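3.2 Packing and return of items

Participants in the Skaltis group were asked to send back one item from their most recent online order, using the carton it came in. The control group received a new mailing bag for the same purpose. Of the 147 households enrolled, 121 completed the return within the study period. The remaining households either kept the item or returned it after the cutoff of 12/30/20, and they are left out of the analysis below.

Most returns in the carton group were small soft goods such as pouches, scarves and socks. These take up little of the space in a standard carton, and carriers that charge by volume bill them at the same rate as heavier goods. 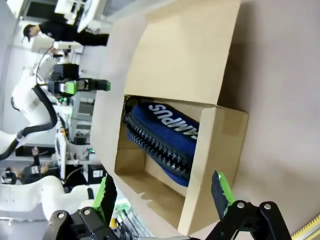 Figure 4. Navy-blue zippered pouch in an open corrugated cardboard box.

Reuse of the original carton depended mainly on how it had been opened. Households that cut the tape along the seam could close the flaps again with a single new strip. Those that tore the flaps usually looked for another box, and two dropped out at this stage. Do and colleagues found a similar pattern in the Grukeck survey of 3000 shoppers, although that survey relied on recall.

Cost was the second factor. Tape was not supplied, and several households named this in the February interviews as the reason for the delay. Section 3.3 compares the carrier charges for both groups.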